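Thu Đoàn opened her guesthouse in Clonow in October, after two years of fixing up the building. It has six rooms and a shared kitchen. She does most of the cleaning and all of the laundry herself.

"I bought 60 sheets before we opened," she said. "That was too many of the wrong kind."

The first order was a cotton blend that pilled after a few washes. She switched to plain cotton and now keeps three sets per bed.

"I stopped ironing the fitted ones," she said. "You pull the corners tight and it's fine. Guests care about the pillows a lot more." 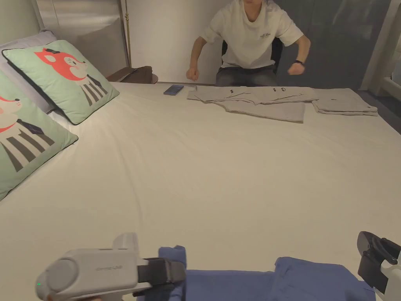
Dewulf, who runs the laundromat on Lolten Street, disagrees about the ironing and told her so when she came in with her first loads. Đoàn laughed when it came up.

"He can iron them if he wants," she said.

Her water bill for the first month was $249. She has since bought a larger washer and runs it at night. A dryer will have to wait until spring, so for now the sheets hang in the back hall, where it takes them about a day to dry.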